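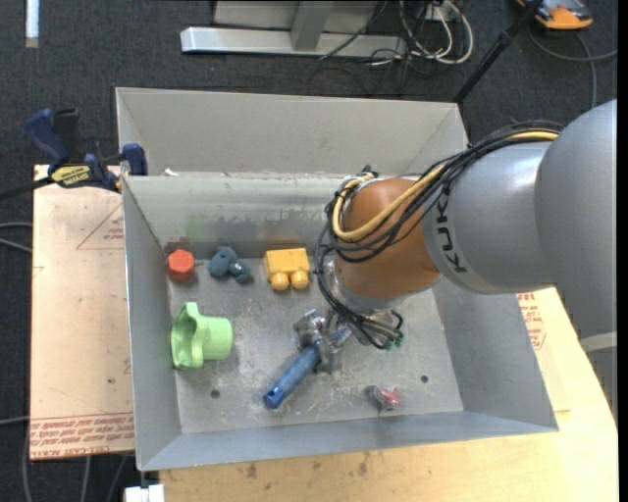 A reader wrote to me that repairing a thing which costs less than the repair is only a hobby for people with free time. I have thought about this sentence for some days, and I still want to answer it.

The reader was angry about my column on the Vollia kettle. Mine stopped closing its lid, and the shop in Dranley asked 29 dollars to fix it. A new one costs 30. I paid the 29, and I waited 10 days, and in this time I boiled water in a small pot. My reader finds this foolish. I understand him. On paper I saved one dollar and lost many minutes with the pot.

But I think the comparison is made in a wrong way. When we put the two prices side by side, we suppose that both of them tell the full cost. The price of the repair is almost complete: a person sat at a table, opened the kettle, found a small spring, and was paid for the work. The price of the new kettle leaves out many things. It does not include the place where the old kettle will lie, and it does not include my town's money, which pays for the trucks that take it there.

In the country where I grew up, every street had a man or a woman who repaired something. One did shoes, another did radios. We did not do this from love of nature. We did it because new things were hard to get, and I don't want to make this time more beautiful than it was. My mother would have bought a new iron with great joy. Still, she knew how the old one worked inside, and I notice that I do not know this about most of the things in my kitchen.

The makers have their part in it too. My Camenzind toaster is closed with screws that need a special tool, and the tool is not sold to customers. I wrote to the company in September and received a polite letter with a coupon. I did not want a coupon - I wanted the shape of the screw. A law could ask for this. It could say that whoever sells more than 1,000 pieces of a product must also sell its parts for a fixed number of years, at a price printed on the box. Small workshops would be free of the rule, and the big ones can afford a shelf of springs.

I agree with my reader in one point. A person who works two jobs cannot wait for a kettle, and it would be unkind to lecture her. For this reason I would like the repair to be cheaper, for example with no sales tax on it. Then she could choose, and today she has not much choice.

The kettle closes well now. Next week I will bring the shop my Skidis lamp, which blinks when I touch the cord, and I will ask the price before I leave it there.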